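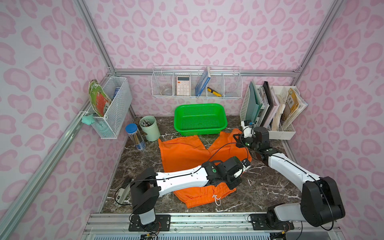

How should I choose a size in the Drilleo shorts?

Measure your waist where you normally wear your shorts and use the chart on the size page. If you fall between two sizes, order the smaller one for running and the larger one for everything else.

Search products Enter keyword or item number Go

Drilleo Pull-On Shorts, Bright Orange
Plirkano, item 121

The Drilleo is our basic pull-on short. It has a gathered elastic waistband and a white drawstring. We sell it to running clubs, summer camps, swim schools and anyone who wants a plain pair of shorts in a color that is easy to spot across a field.

Orange is the color we sell most. It is the same shade we have used from the start, so a pair bought now can go with pairs from an earlier club order. Shorts that have been washed many times will be a little lighter than new ones.

Waistband and drawstring

The elastic does most of the work. Use the drawstring to take up the slack, then tie it in a bow. A double knot is better for running, but undo it before you wash the shorts, as a tight wet knot is hard to get out.

If one end of the drawstring slips inside the waistband, clip a safety pin to it through the fabric and work it back along to the opening. Replacement drawstrings are sold in white only. To fit one, sew or tape the new string to the end of the old one and pull the old one out slowly from the other side.

Washing

Wash cold with similar colors. The first two washes should be done separately, as the orange can give off some dye. Don't use bleach, and don't use fabric softener. Tumble dry on low or hang up by the waistband. Leave the drawstring tied in a loose loop while the shorts are in the machine so it stays in place.

Ironing isn't needed for normal wear. If you want to iron them, turn them inside out, use the lowest setting and keep off the elastic.

Folding and storing

These shorts crease if they are left in a heap. Lay them flat with the waistband toward you and smooth each leg from the waist down to the opening. Fold one leg over the other, tuck in the point at the seat, then fold the legs up to the waist. Folded this way they stack well and the size label can be read from the top of the pile. For a gym bag, roll them from the leg openings up.

Club and school orders

Orders of 500 pairs or more are packed by size, with the size written on each carton. For smaller orders we pack mixed sizes together unless you ask us not to. The largest order we can take for a single delivery is 3,000 pairs.

We can print a name or logo on the left leg. Send the artwork in one color, dark if possible. Light printing doesn't show up well on orange. Printed shorts take longer to ship, and we will send you a proof before any printing is done.

Kosmas Moschos handles club and school orders. Vilhjálmur Kvaran handles printing. Both can be reached through the contact page. Messages sent on a Sunday are answered the next working day.

Returns

You have 60 days to return unworn shorts for a refund or another size. Leave the tags on and put the packing slip in the bag. Printed shorts can't be returned unless we made a mistake in the printing or the size.

If the elastic or the stitching fails in normal use, write to us with your order number and a short note of what went wrong. You don't need to send the shorts back first.

Also available from Plirkano: the Hamdan long-leg short and the Flistlow drawstring bag.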